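On the Care and Storage of Everyday Plates

Posted February 3, 2026

This entry continues the series on household practice begun last June. Earlier entries addressed linens, cutlery and the pantry shelf. The present one concerns plates: which of them are kept, how they are washed, and how they are stored between meals. Readers who wrote in after the cutlery entry asked chiefly about racks, and most of what follows is given over to them.

The household's plates number 17. They were not acquired as a set. Several are plain white, bought as replacements over the years in Girnstead, and the remainder are patterned pieces that arrived singly, as gifts or from secondhand shelves. It was proposed at one time that the whole collection be retired in favor of a matching service from Rizzi. A sample plate was brought home and used for two weeks. It was heavier than expected, the rim was too steep for the cupboard, and the proposal was withdrawn. The sample has since been given to my neighbor Cosmin Vlad, who keeps it under a fern.

The patterned plates are in daily use. It has been the policy of this household that no plate is reserved for guests. A plate kept in a cabinet for special occasions occupies the same space as one used every evening, and the cabinet in question was required for the pantry overflow described in a previous entry. Chips are inspected on discovery. A chip on the foot of the plate is smoothed with fine abrasive paper and the plate returns to service. A chip on the eating surface or the rim retires the plate, without exception, and this rule has cost us two pieces of which I was fond.

Washing follows a fixed order: glasses, cutlery, plates, pans. Plates are scraped first, then washed in hot water with a soft sponge. Scouring pads are not used on painted decoration. Some of the older pieces have color that may sit on top of the glaze, and it is not always possible to tell by looking. The machine is used for the plain plates only.

Storage upright in a rack was adopted after a long period of stacking. Under the former arrangement the same four or five plates were used continually while those at the bottom of the pile were seldom seen. Lifting a plate from the middle required both hands and some patience. In the rack, any plate may be taken without disturbing its neighbors, and the decoration remains in view, which has proved a considerable pleasure on dark mornings.

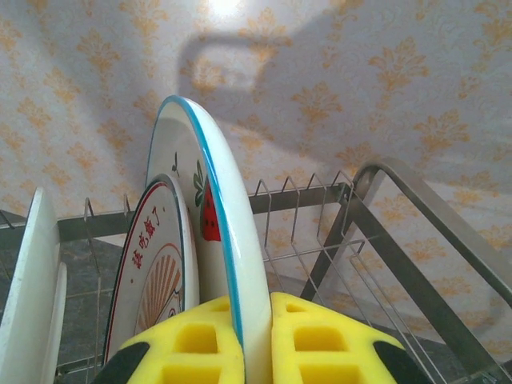

The strawberry plate with the blue rim, and behind it the one reading 该吃饭了 ("time to eat").

The strawberry plate is a large one and is ordinarily used for pancakes or sliced bread. The plate with the Chinese lettering is generally the first to be chosen by children visiting the house, and its message is now read aloud as a summons to the table. Pronunciation varies.

Two racks were tried. The first, a Brulik, had slots well suited to side plates, but dinner plates leaned at an angle and touched at the rims. It is now in the study, where it holds correspondence. The second was ordered from Drident and has remained in the kitchen. Its item number is 1445; the similar 1373 is a shorter model and should not be ordered by mistake, as I did initially. The exchange was handled courteously but took 20 days.

A few points of placement may be of use. Large plates are put at one end and smaller ones at the other, so that a hand reaching in does not meet a high rim on both sides. Plates of similar size face the same direction. Bowls are kept elsewhere. They take up two slots apiece and rock when the counter is bumped. Plates are dried with a cloth before they are racked if the rack is standing on bare wood; otherwise they may be left to drain with a tray beneath, and the tray emptied each evening.

The rack itself is washed once a week. Residue collects where the plates rest, particularly in hard water areas such as ours, and an old toothbrush with a little white vinegar removes it. The rack is rinsed well afterward and left to dry fully before the plates go back.

Correspondence on the subject of cups has been received and will be taken up in the next entry, together with the question of hooks.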